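The Yellow Stick

The lease on the Rorville office ran out in July, and the result had to be in before then. That was how the year was planned. Everything else, the hiring, the server bill, the coffee order, was arranged behind that one date.

She had the room loaded by eight. Room 49 was one of the better ones in the Janssen set. It had a couch, a table, a hallway and a door, and it loaded quickly. She had spent more hours in it than in her sister's apartment. She knew which wall you could push an arm through if the collision settings were wrong, and she knew the bowl on the table would slide if you started the physics before the table had settled.

The question was simple enough to fit on the whiteboard, and it had been there since fall. Does a policy learn to reach better if you move the furniture between runs, or if you leave the furniture alone and move the robot? Wudeck, who paid for the work, wanted the first answer, as they sold furniture models. The man at the next desk wanted the second, as he had written it in his thesis. She wanted an answer that came out the same way twice.

It had come out one way in December. Moving the robot won by a wide margin. Then she ran it again with a new seed and the margin was gone. She told the others and they all went to lunch, and they talked about parking.

So she stopped looking at the averages and started watching the runs. There were 3,503 of them saved from the second batch. She watched them at double speed with the sound of the heating vent behind her, and she kept a text file open on the other screen. For the first two days the file said things like "reached, missed" and "reached, ok." On the third day she began to write down where the base was standing when the arm started to move.

The runs that failed did not fail at the reach. The arm went where it was told. They failed before that, when the base parked too close to the couch and the right arm had to go somewhere. It went out along the couch, and after that the left arm had very little room to be wrong in. The score sheet had one column for all of this, and the column was called "grasp."

She added a second column. It took an afternoon. She called it "parking," after the lunch.

With the two columns split, the batch made more sense. Moving the furniture taught the policy to park. Moving the robot taught it to reach. Each side had been winning or losing depending on which rooms the seed happened to draw, the tight ones or the open ones. She checked it on the tight rooms alone, 105 of them, and the parking errors fell by more than half when the furniture had been moved in training. She checked the open rooms and found almost no difference.

She did not tell anyone that day. She went home, ate soup standing up, and came back after dark to start the whole thing over with a third seed.

The building turned its lights down at nine. She left the viewer open on the big monitor while the batch ran, set to the camera on the robot's head, and turned her chair so she could see it from the kitchen corner. The runs changed every few minutes. Room 12, room 30, room 8. She washed two cups. When Room 49 came up she dried her hands and went back to her desk and paused it, with the yellow stick on the table and the door standing open down the hall.
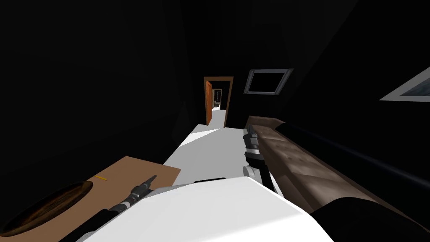
Enitz: You can't call it parking in the paper. Call it base placement, or the reviewers will think we mean cars. And run the open rooms again before you write a word, I don't trust a flat line.

The message had come in on the side of the screen. She had forgotten that the log was shared and that the second column would show up for everyone who had it open. She typed that the open rooms were already queued. Then she typed that she would think about the name.

She let the run go on. She didn't write down how it ended, as the script would do that, and one run was one run.

At two the third seed finished. The tight rooms had come out the same way, a little smaller. The open rooms were flat again. She saved both tables, copied them to the shared drive, and changed the header of the second column to "base placement." In her own text file she left it as it was.

Her coat was on the back of the wrong chair. She found it, turned off the monitor, and went down to look for her car.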